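Plavholm Holiday Flats - End of Year Washroom Check
Wednesday, December 31, 2025

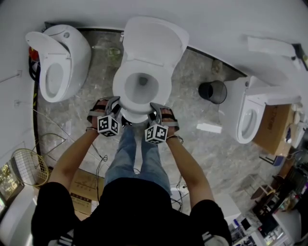

Photo: Plavholm Lettings

Water supply
Meter read: 2,414. Stopcock turns, with complaints. OK.

Toilets, ground floor
Seats secure: one wobbles if you sit down with any conviction. Tighten hinge bolts.
Lids: stay up by themselves. Last January they did not, and we had letters.
Flush: full on all 3. The Dirko cistern in flat 2 sings afterwards. Left as is, the guests think it's the pipes being historic.
Leaks at the base: none. Dry tissue test done, tissue still dry.

Basins
Hot tap marked hot: yes. Cold tap marked hot: also yes. Order new cap from Bakker.
Plugs: 3 present, one of them from a bath.

Floor
Slip hazard: bath mat in flat 1 has lost its grip on the tiles and on life. Bin it.
Clear route to door: OK, if the mop bucket is put back where the sign says. The sign is behind the mop bucket.

Ventilation
Fan in flat 3 runs. It moves noise very well and air rather less. Clean grille and test again.
Window opens 900 mm, should have a restrictor. FAIL - do this before the next let.

Lighting
Pull cord in flat 1 replaced with string. Proper cord please.
Emergency light: on test, came on at once and stayed on.

Supplies
Dorkau descaler: half a bottle, cap missing. Keep upright and in the locked cupboard.
Key to locked cupboard: in the cupboard. Spare is in the office.

Result: pass with repairs, apart from the window.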